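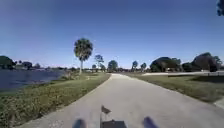
When do the Jitton Folk Weekend tickets go on sale?

Wednesday 3/6/24, 9 am, online first. Door sales only if there's any left, and last year there wasn't.

Weekend passes $122, same as before. Day tickets are back too - Saturday or Sunday, not Friday night. Kids under 14 free with a grown-up but they still need a wristband, so please add them when you book.

Lineup so far: Hladun (full band this time), Plunex, the Tresar Fiddle Club and 20 minutes of new songs from Olesia Onyshchenko before the Saturday headliner. More names in July. Still waiting on two replies, can't say who.

Camping - book it seperately. Powered sites go quick. No fires, gas cookers OK. Dogs on leads in the camp ground, not in the arena, sorry.

Food stall aplications close end of the month. Same form as last year, new email adress at the bottom of it. Buskers, just turn up and see the info tent for a spot.

Lost property from last year: one mandolin case, blue, no mandolin. Get in touch if it's yours.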